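Tablet Talk: Bigger Isn't Always Better

So I finally replaced my old tablet. It was seven years old, it took most of a cup of coffee to load a recipe, and my niece had started calling it "the museum." I've had a lot of email from readers asking what I ended up with, so I'm giving it the whole column this time.

I went in thinking I wanted the biggest screen I could afford. I draw a little, I read a lot, and my eyes aren't what they were. The Vostell was the obvious pick – huge display, four speakers, and a price of $536 before you even look at a keyboard. I borrowed one from Maya Geagea for a long weekend and I loved it at the kitchen table. In bed, though, I dropped it on my face. Twice! It's a heavy thing to hold up with one hand, and by Sunday my wrist was telling me so.

Next I tried the Belon at the store. It costs $408, it's a good bit lighter, and the screen is plenty sharp for magazines and comics. What sold me was the stylus, which comes in the box and sticks to the side with a magnet strong enough that I haven't lost it yet (give me time). The one I nearly bought instead was the Darwish, at $385, but the salesman couldn't tell me how long it would keep getting updates and I didn't feel like gambling on that.

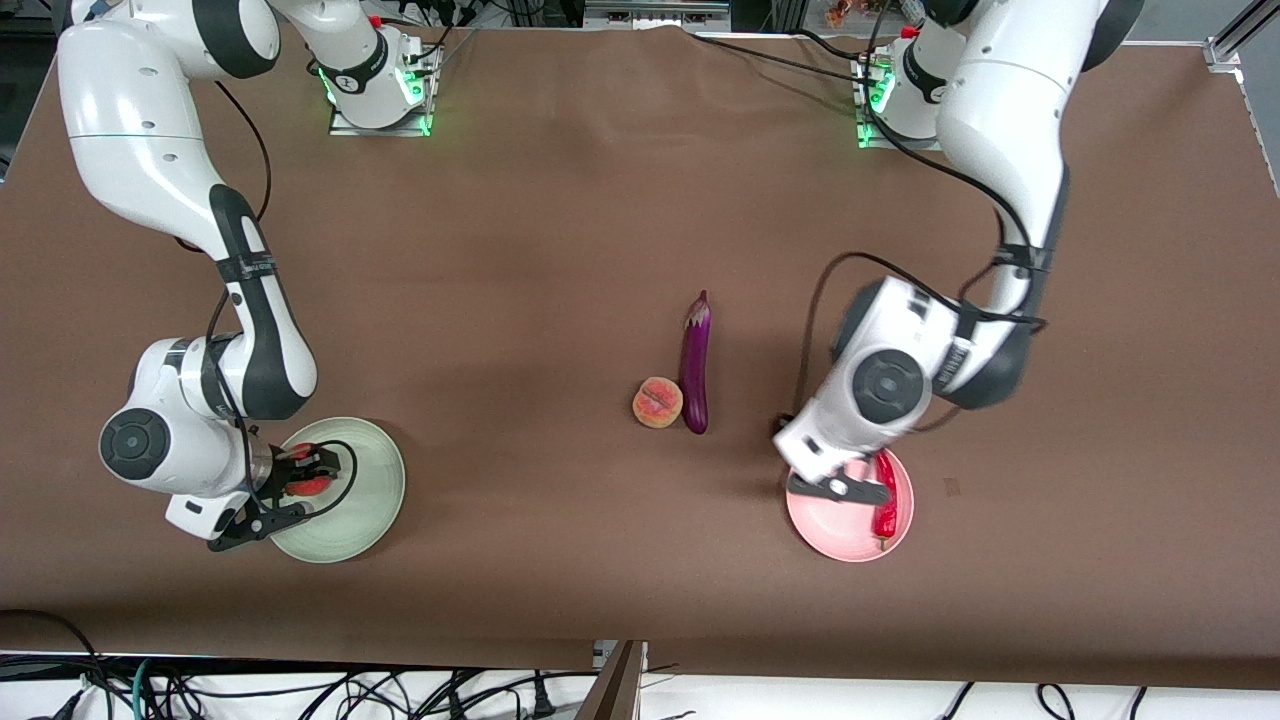 Storage is where I went back and forth the longest. The basic Belon has enough room for my books and a few movies, and I mostly stream anyway, so I stayed with that one. If you fly a lot, or you have kids who want forty episodes of the same cartoon downloaded before every car trip, spend the extra money now. You can't add more later on this model. I checked.

Moving everything over took one evening. Photos and email came across fine. My notes did not, and I had to go back and export them from the old tablet one folder at a time, with that little spinning wheel for company. Please back up before you start, and write down your passwords somewhere that isn't the tablet you're about to wipe.

Mhairi Chisholm wrote in asking about cases. I bought the Tevstead folding one and I'm happy with it so far. It stands up by itself on the counter, and the corners feel solid. The cover doesn't always wake the screen when I open it, so I end up pressing the button anyway, and the gray picks up cat hair like you wouldn't believe. Get the black if you have a black cat, I guess!

Next time I'm looking at keyboards, the small folding kind. If you've got one you like, or one you threw across the room, write and tell me by Wednesday and I'll try to fit it in.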